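Chapter 14
Buying a Picking Kit: Reading the Offer
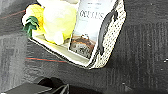

Most buyers start with the arm. Wrong place. Start with the stuff you want picked up, then the gripper, then what the seller promises in writing. Arm comes last, and by then the choice is mostly made.

This chapter works through one product, the Nadar kit, sold by Clanholm. Two-finger gripper, wrist camera, mount, cables, software license for one station. No arm included. Plenty of first-time buyers miss that line on the quote, so read it twice.

Why this kit? It's middling. Not the cheapest, not fancy, and the paperwork is about what you'll meet in your first job. Eino Tikkanen ran it at the Gasgate shop through June and let us use his notes, which are blunt. His main complaint: the manual talks about boxes. Page after page of boxes. His own bins had soft toys, cards, fake leaves, all leaning on each other, and for those he had to work out the grip settings himself.

Soft goods squash. Thin cards slide, or stand on edge where the camera sees only a sliver. A basket can tilt when a finger catches the rim. None of that shows up in a spec sheet, and a demo picked by the seller won't show it either. So ask for a trial with your own items. Mixed, not sorted.

Tikkanen's trial log has 318 tries. We come back to it in Section 2, with the failures sorted by cause (slip, missed grasp, bumped container, lost camera view). Look at the causes before the success rate. A rate on it's own tells you very little if you don't know what was in the bin.

Service is the other half. Clanholm offers a plan out of its Nillport office: phone help, spare finger pads, a replacement camera within 20 days. Is that fast enough? Depends on your line. For a teaching lab, fine. For a packing station, you'd want a spare on the shelf and you'd want the cost of it in teh first quote.

Before reading on, write down the five items you would least like to pick. Keep the list handy, Section 1 uses it.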